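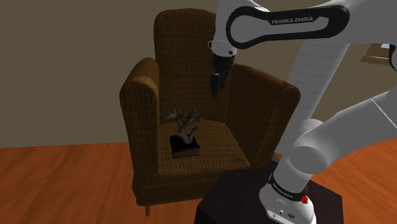 Maricica Rusu likes to start a visit with something you wouldn't expect a robot company to care about, and on the open day at Zasis she started with furniture. She had the simulator up on the big screen before most of us had found a place to put our coats, and there was a brown armchair with a gray-beige sculpture sitting on its cushion, shaped like a piece of coral on a square black base, and a Franka Emika arm with its gripper open over the seat. "Everybody asks me why it's in a chair," she said. "Well, where do you put things down when you come home? I put everything on the chair!" I laughed, mostly out of guilt. My own armchair hasn't been sat in for months.

Rusu runs the simulation side of Zasis, and I'd come mainly to talk to her. There were 23 of us on the tour, squeezed into a room meant for maybe half that, so our conversation happened in pieces – a bit by the screen, a bit in the hallway, and the longest part over very weak coffee afterward.

I asked her first what the sculpture was doing there. Why not a box or a ball? "We have boxes. We have so many boxes," she said. "A box is polite. You come from the top, you close the fingers, you're done. But a thing with branches, where do you hold it? By a branch? By the trunk? By the base? People do it without thinking, and then I ask them to explain it and they can't." She tried it on the man next to me, who said he'd take it by the bottom, then changed his mind, then asked if it was heavy. She was delighted by that. "You see, he wants to know the weight. So does the robot."

The software they use for building these rooms is called Atlow, and it was written in-house over 18 months. Rusu can swap the wall color, move the lamp (the one that does the lighting, I mean, you never see it), or trade the chair for another one, and she did all of this at a speed I couldn't follow. The library has 110 pieces of furniture in it and 800 smaller objects. I wanted to know who picks them. "Me, on good days," she said. "On bad days it's whoever shouts." There had been a long argument over a teapot, apparently, and she wouldn't tell me who won.

What I really wanted to hear was whether any of this carries over to a real arm in a real room. She got a little more careful here. "Some of it. Cushions are hard. In the computer I tell the cushion how soft it is. In your house the cushion tells me." Their partner Domínguez, which does the hardware testing, gets the programs after Zasis has finished with them, and she said the reports that come back are long and not always cheerful. She reads them in the evening with her shoes off. The part that bothers her most is the fabric. A patterned fabric like the one on that brown chair can confuse a camera about where the seat is, so she keeps patterned chairs in on purpose.

I'm not a technical person, and I told her so early on, which I think she appreciated. She never talked down to me. When I mixed up the wrist and the gripper she just held up her own hand, bent it at the wrist, pinched her fingers together and waited until I got it. A boy of maybe ten, there with his aunt, asked if the robot ever got bored. "I get bored for it," Rusu told him.

We also talked about how she got into this. She studied stage lighting first, worked in a theater for several years, and only came to robots when a friend needed help making a fake kitchen look less fake. "The kitchen was terrible. Everything was shining like a bowling alley!" She still fusses over the floors. While we talked she kept glancing back at the glossy boards under the armchair, and at one point she got up and wrote something on a sticky note.

Next for her group is a project called Cidano, which will use whole apartments, with hallways and closets and a bed that somebody has left unmade. She's looking forward to the bed. I asked whether she'd let a robot tidy her own place, and she thought about it for longer than I expected. "The kitchen, yes. The chair, no – I know where everything is on that chair."

Zasis plans to hold another open day once the first apartment is ready to show. You sign up at the front desk or by email, and if you go, eat before you get there.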